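THE SNACK TABLE, REVISITED

Members who came in by the side door this month will have noticed that the snack table has a new tablecloth. It is pink, it is plastic, and it is glossy enough to check your teeth in. The old beige one has been retired after a long career of absorbing tea.

The bigger news is what goes on top of it. Lihua Zhong has taken over the snack order from Milovan Dimitriou, whose eight-year policy of plain pretzels was never put to a vote. Her first order came to 30 packets, and she has asked that we try things before announcing that we don't like them. This was aimed at a specific person, who has been told.

First to win a following were the thin scallion crackers from LYFEN, in the yellow and white packet. They are savory, a little sweet, and small enough that you can tell yourself you had four. Azra Begović eats them with cream cheese. Lihua has seen this and chosen to let it go.

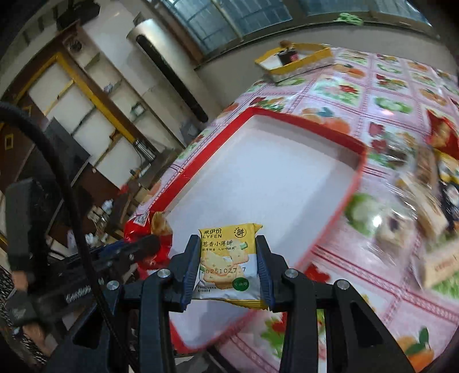

Scallion crackers at the white tray with the red rim.

About the tray: it is for snacks. It is not for car keys, reading glasses or the raffle stubs from last June, all of which came out of it when Valbona Nikolaidis gave it a scrub. The glasses are in the office. They are quite strong.

Opinion is more divided over the fried snack in the tall pale green bag, a Tianjin style seasoned with salt and pepper. The salt and pepper camp finds it excellent. The other camp finds it loud, and would like it kept away from the table during the treasurer's report. 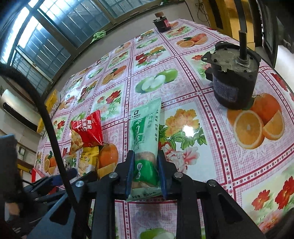
Spyros Vukadinović has asked whether there will be something for people who prefer corn. There is a red bag with corn on the label, Spyros, and it has been within your reach all evening.

Packets are a dollar each, in the jar. The jar took in 11 dollars last month, along with a button. Requests for the next order go to Lihua on paper, with your name on it, and "pretzels" will be read as a protest vote. If you open a bag, please finish it or clip it shut. The clips are in the drawer under the kettle, where they have been since we moved in.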